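8th January

Bench back in the side room, big one still taken by the year nines. Me, Ingeborg for the first half, then Visitación Montes after her tutorial. Aim for the session: get Imo picking small boxes without squashing them or pushing them into next week. Didn't get all the way there.

Started late. Arm wouldn't home – joint 3 complaining again. Power off, wait, power on, same. Ingeborg reseated the connector at the elbow and it went first time after that. Needs a proper strain relief, cable tie is not doing it. Someone write that on the board please, I forgot.

Then the grip settings. Old file from September had close force at 60, which I'm fairly sure was set for the foam blocks and never changed. On an empty pill box it buckles the sides. Tried halving it, box slides out when the wrist turns. Went up in small steps and got a setting that held for the turn, but I wrote it on the back of my hand and washed up before copying it over. So that is one to redo. Ingeborg says use the log. Yes. The log was off.

Closing delay now 105 in the config (was 2000!! no idea who did that, it explains the long pause everyone was moaning about in the autumn). Much nicer to watch. Don't put it back.

Wrist view next. Wanted to see how much of the target area we get with the fingers open, because Visitación thinks the fingers block too much and I think it's ok if we come in from the front edge. Organiser up against the wall, boxes in it, basket on the other side.

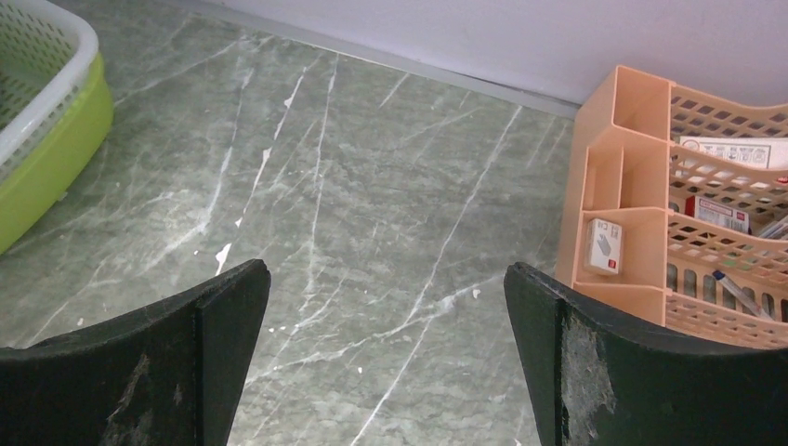 Wrist view, fingers open. Organiser on the right, basket top left.

My view: usable. Plenty of surface between the tips for something small lying flat. Her view: fine for the surface, bad for the organiser, the right finger gets to it before the camera has a decent look. She's probably right about the lower front cubby. The small white box in there with the red label is the one I want for the demo, solid walls so no lattice confusing things. The middle tray is going to be a pain. Red and white box is half behind the lattice wall and the detector I trained keeps wanting to make two objects of it. Leave for later, or take the box out of the task.

Also the surface. Veins in the marble pattern run long and thin and the edge finder loves them. First run it drew a lovely confident box round nothing at all. Visitación's fix was to blur more before the edge step, which got rid of most of the false ones but also softened the corners of the white boxes. Compromise for now: less blur, throw away anything long and skinny. Her code, in her folder, not merged. Egger wants to try plain card underneath instead and I said no, the Rutby judges won't give us plain card, but thinking about it again we could at least use it to find out if the rest works. Ok try it.

Right finger pad: big greyish patch on the inner face, coating looks scraped. Left one only has faint scuffs. Do we recoat or put tape on? Ornora do a stick-on rubber sheet, Ingeborg has an offcut at home and will bring it. If we tape one we tape both or the grip centre shifts. Redo force test AFTER the tape not before, otherwise waste of an evening.

Pick attempts at the end, loose box on the open surface, three goes. First missed short. Second touched it with the left tip and turned it round. Third picked up and held, and then I hit stop because I thought it was heading for the organiser (it wasnt, Visitación says, and she is not letting it go). Offset looks like it's in one direction every time so I suspect the camera mount calibration and not the detector. Haven't checked.

Next time:
– log ON before anything else
– recalibrate the mount
– tape on both fingers, then force steps again, write it HERE
– plain card run (Egger)
– merge the skinny filter if it survives that
– elbow cable

Rutby form still not sent. Ingeborg has the login. Need a team name on it that isn't just Imo, apparently there's a box for both.

Key back on the hook, arm parked, battery on charge.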